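Gelerow cloth handling - progress note, April
To: Nabila Tjoa
From: Dirceu Honorato

Short one, Jultbridge review starts at 2 and I still owe them slides.

Collection done for the fleece set. 1703 grasp episodes recorded, 1691 usable after cleanup. The rest had dropped wrist frames, tossed. All on the glass table setup, thumb against fingers, beige cloth only so far.

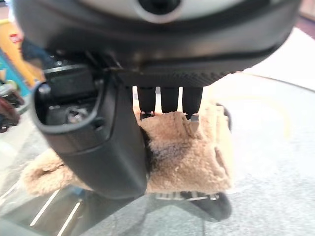
Training: Flistico policy retrained on the full set, wrist view only. Held-out test of 500 starts. Better than the March version on bunched cloth, still weak on flat. Main error is closing too early - thumb gets there before the fingers have enough material. Reflections in the glass confuse the depth estimate too, havent separated the two effects yet. Masking the reflections offline helped a bit, more than I expected tbh.
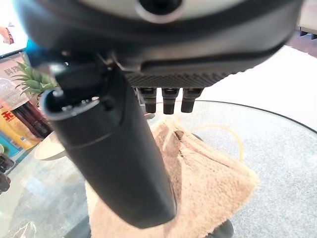

Fig. 2. Wrist view, hand over the crumpled cloth on the round glass table.

Open items
- Coutinho baseline not rerun, waiting on thier config
- second cloth type, thinner, no pile
- matte table cover for the reflection ablation

Spend on track, no change to the milestone dates. Need a yes from you on extra storage before the thin cloth runs start. Full tables go in the May report.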